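Garnlow Reserve Depot to open catering and stores trades intake

26 March 2020

The Nestwood Defence Training Board has approved a new intake of reserve personnel in the catering and stores trades at Garnlow Reserve Depot. Applications open today through the Board's recruiting office at Garken.

The intake provides 60 part-time positions, divided between field catering, ration accounting and general stores. Successful applicants will be enrolled for an initial period of six years and will complete their trade training at Garnlow. Previous military service is not required.

Trade training runs for 10 weeks and is delivered in two blocks. The first block covers food safety, kitchen equipment and bulk ration handling. The second covers stores procedure, load planning and field deployment, and ends with an assessed exercise in which the course supports a camp of 2000 personnel.

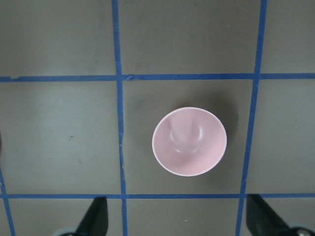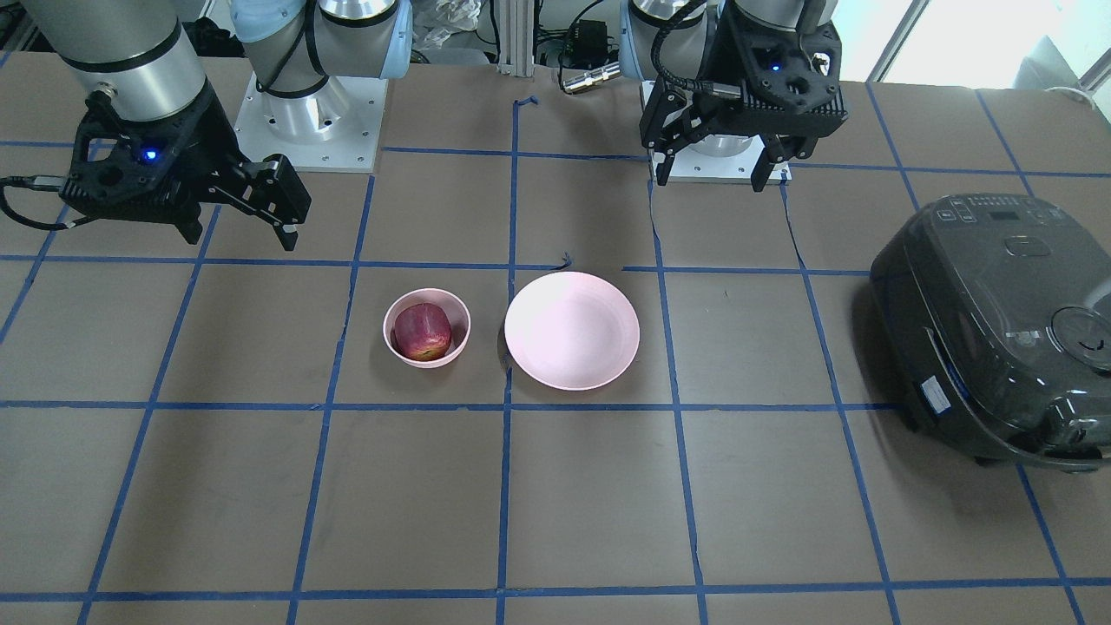

Pink bowl on a taped work surface (first picture); tabletop marked out with blue tape (second picture).

Sosina Lemma, Director of Reserve Training, said the intake responds to a staffing review completed in January.

"The review identified a shortfall in both trades at the junior ranks," Ms Lemma said. "Units have been covering it by reassigning drivers and clerks. This intake allows those members to return to their own duties."

Applicants must meet the medical and fitness standards for reserve service and be available for one evening a week and one weekend a month outside the training blocks. Civilian cooking or warehouse certificates may be credited toward the first block — applicants should include certified copies with their forms.

Course accommodation will be at Workneh Barracks, next to the depot. Travel costs within the district will be reimbursed at the standard reserve rate.

Baltazar Gallegos, Chief Instructor at Garnlow, will oversee both blocks and the final assessment.

Application forms are available from the Garken recruiting office during business hours.

ENDS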